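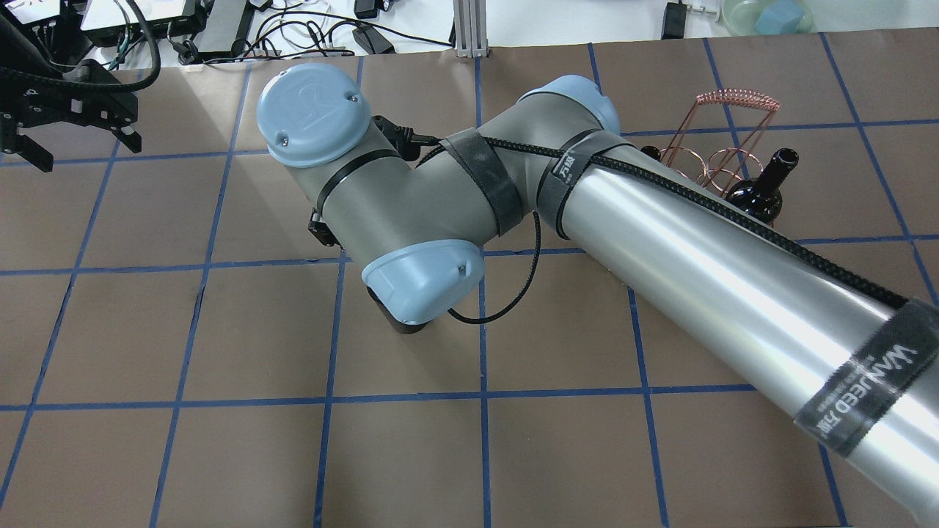

**Bresara brings the Lokano table wine rack to shops in November**

*Copper-colored wire, spiral coils and a place on the table for the bottle which is already open*

LERKLOW – The housewares company Bresara announces today that its new table wine rack, Lokano, will be available from November in the company's own shop in Lerklow and at the retailer Ashworth. The first series has 1490 pieces. A second series is planned for spring, but the quantity is not yet decided.

Lokano is a small rack for people who keep only a few bottles at home and do not have a cellar, a wine cabinet or a free shelf. It is made from copper-colored wire. The coils are wound in a spiral and carry the bottle, and angled wire frames connect the coils and give the rack its stand. The width is 32 centimeters, so it can be placed on a kitchen counter, on a sideboard or at the end of a dining table.

The bottles lie in the rack with the neck pointing upward at an angle. With this position the rack is also suitable for a bottle that was opened for dinner and will be finished in the same evening. Bresara asks customers to check that the wine in an open bottle stays well under the neck before they lay it down. A full bottle should be poured once or twice first.

"In our shop we often heard the same wish," says Graham Yeoman, managing director of Bresara. "People said, I buy one bottle for today and one for the weekend, and they stand next to the toaster. They did not want furniture. They wanted a thing that looks nice when guests are coming, and which can be moved with one hand when the table is needed."

The design is by Octavio Jara, who has worked with Bresara on its fruit baskets and bread holders. The spiral comes from those earlier products. For the wine rack the coil had to be wider and the wire thicker, and the distance between the turns was changed several times.

"A dark bottle is quite a heavy object and it has a smooth surface," explains Mr. Jara. "In the first samples the bottle turned a little when you touched the table. I did not like this. We made the turns closer at the place where the body of the bottle lies, and we left them more open near the neck. I wanted that you see much of the bottle and can read the label without taking it out."

The development took about 2 years. Stavros Kovačević, responsible for production, says that most of this time was spent on the winding and on the finish. The copper color should have the same tone on the inside of the coil as on the outside, and with a narrow spiral this is difficult to reach. Each rack is checked by hand before packing. Small differences in the tone are possible between one piece and another.

**Use and care**

Lokano is delivered assembled. It should stand on a flat and dry surface. The rack is made for still wine in bottles of the usual shape; for sparkling wine, with its wider bottle, Bresara does not recommend it. For cleaning, a soft dry cloth is enough. Wine drops should be wiped away on the same day, as they can leave marks on the finish. The rack must not be washed in the dishwasher.

Felt pads for the feet are included in the box. Customers who have a glass or lacquered table should put them on before the first use. Replacement pads can be ordered from the Lerklow shop.

**Presentation in Lerklow**

Bresara will show the rack in the Lerklow shop on the first Sunday of sales, from 11 a.m. until 5 p.m. Octavio Jara will be present in the afternoon. Journalists who wish to speak with him are asked to write to the press office beforehand.

Retailers can order sample pieces from Yevhen Yurchenko, trade sales.

**Press contact**
Declan Lambert
Bresara, Press Office, Lerklow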